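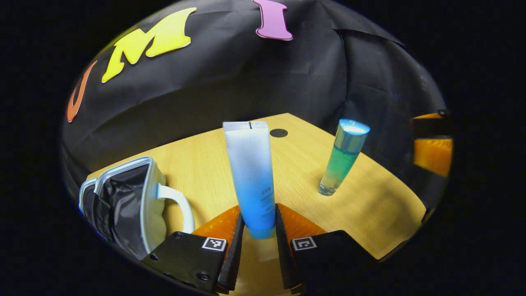 Just cut the tube open, a reader wrote under my last post, you're throwing away a week of hand cream every time. She went on for a good while (I loved it) about scissors and little clips and how her whole family stands their tubes on their caps from the day they come home from the store.

Well, the blue one on my table is on its cap, so I'm half converted already! I haven't gone for the scissors yet. Mine is a tube that likes to stand up anyway, with a nice wide flat end at the top, and I've started squeezing from that end down like a responsible adult.

All of this started because I decided in May that the bathroom shelf had to go. Not the shelf itself, the stuff on it. The shelf is 70 centimeters long, a Cenadov one I bought with the apartment in mind and then put up slightly crooked, and it had turned into the place where things went to get dusty. So I carried everything over to the wooden table where the light is better, made coffee, and got going.

The rule I gave myself was that anything I hadn't touched since winter had to earn its place. I failed at that almost immediately. There's a slim glass bottle with a shiny blue cap, pale green at the bottom and going teal as you look up, and I barely use what's in it. But look at it! It has that thick clear glass base that I'm a sucker for, and it's staying on the shelf as decoration if nothing else.

The white mug was never bathroom stuff, it just got drafted. I stuffed a black plastic bag in there so I'd have somewhere to drop the dried-out bits and the old cotton swabs, and it worked so well that I might do it every time. A big trash bag on the floor makes me want to throw out everything I own. A mug makes me picky.

What went: a Drestix hair gel I bought for one wedding, a Voß nail file worn completely smooth, and 2 sample packets of something from Ritico that had gone stiff. What stayed: more than I'd like to admit. I have a weakness for anything blue, and when you line it all up on a table you can't really hide from that — my shelf looks like a swimming pool.

I also wiped the shelf down and straightened it while it was bare. One screw, four minutes, after all that time of tilting my head at it.

The hand cream goes back on the left, cap down, next to the soap. I'll report back on the scissors when it gets close to empty. If any of you use those little metal keys that roll the tube up, let me know whether they slip, because the plastic kind I had before kept popping off in the drawer.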